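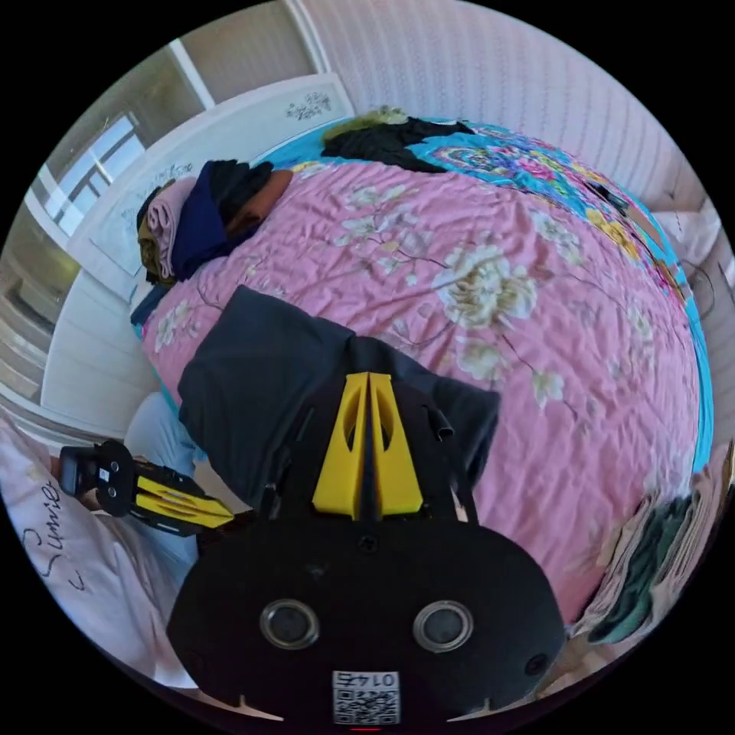

Gelura Players Club, minutes of the 8/31/24 meeting

Hi all, I'm doing the minutes again, so you get them my way. We met in the back of Neliscombe Books and there were enough of us to vote on things. Carys Rowlands ran the meeting, Aileen Buenaventura did the server report, and I typed as fast as I could.

Last time's minutes: approved, with one fix. I wrote that the old map rotation was dropped, and it was only paused. Sorry, Carys!

Server report. Aileen says the Etberg box held up fine through the summer tournament, apart from that one evening when the voice chat kept dropping (I was in that match, and I'm still a little sore about it). We had 134 accounts log in at least once, and the busiest night had 95 people on at the same time. She wants to move the save backups to a second drive before we get any bigger, and we all said yes, go ahead. The old backups stay put until she has tested a restore.

Money. We have $910 in the account. Hosting is paid up through December. Carys asked if we should raise dues and the answer was a pretty loud no, so that's that for this year.
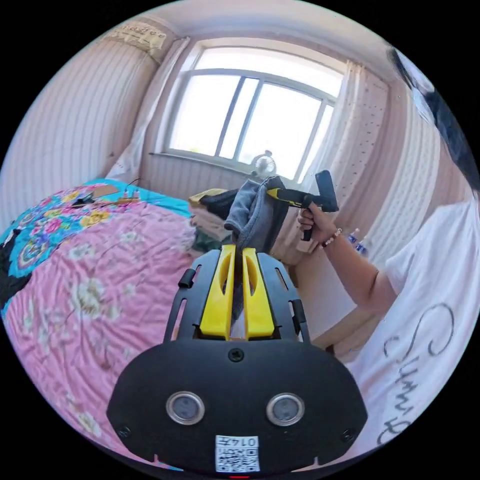 Gray cloth held between two yellow gripper fingers.

Mods. This took most of the evening. The Pilkington weather mod looks gorgeous — I love the fog — but it's rough on older graphics cards, and a few people said their frame rates fell by half in the harbor levels. Aileen suggested running it on the weekend server only and leaving the main one plain. We voted, it passed, two against. If you were one of the two, please send Aileen your settings file so she can look at it. 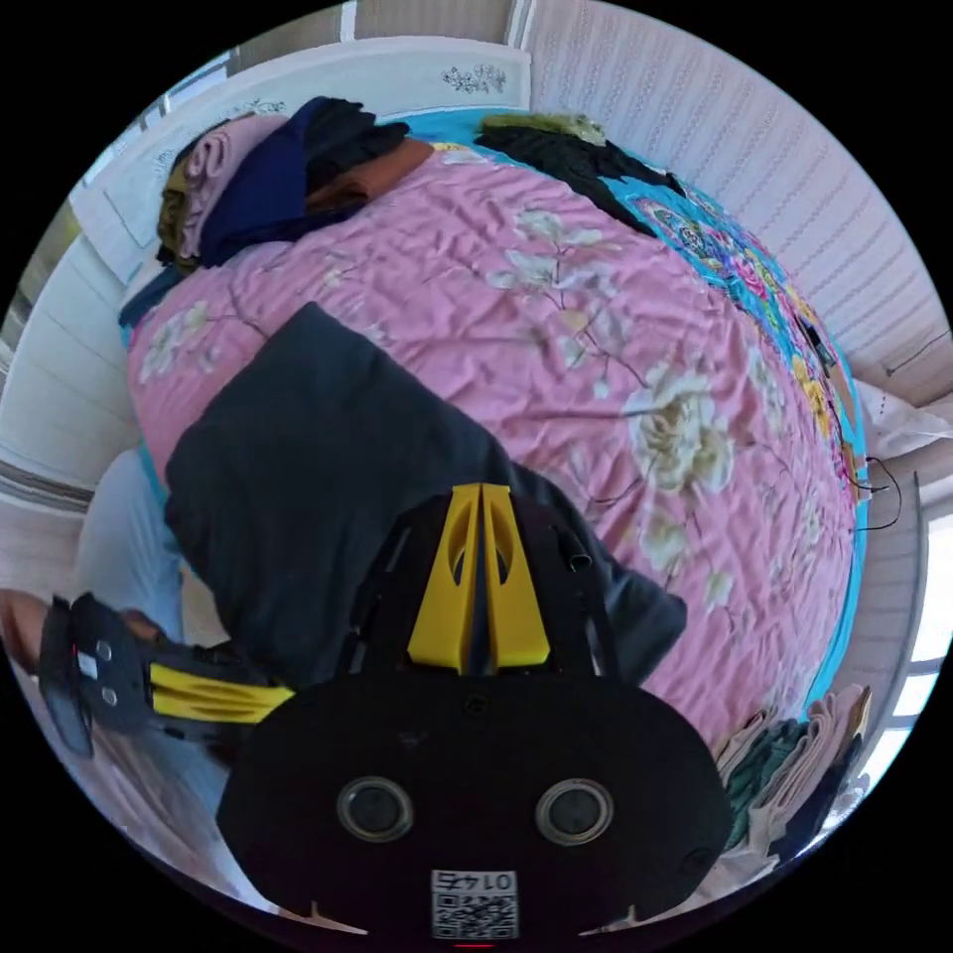

We also talked about what to do with people who join with mismatched mod versions. Right now they get kicked with an error code that means nothing to anyone. I said I'd write a proper message with a link to the right download, and I'll have it done before the next patch lands (hold me to it).

Winter tournament. We're going with teams of four again, best of three, and a prize pot capped at $200. Carys is drawing up the brackets. Still open: whether console players can join in. Crossplay is supposed to work now, but we haven't tried it with a full lobby, so Aileen is setting up a test night and will post the time on the board.

Any other business: the club logo still has the old name on it. I'm asking around for someone who can draw.

Next meeting is same place, same time of evening. Bring your own chargers, the shop only has one free outlet.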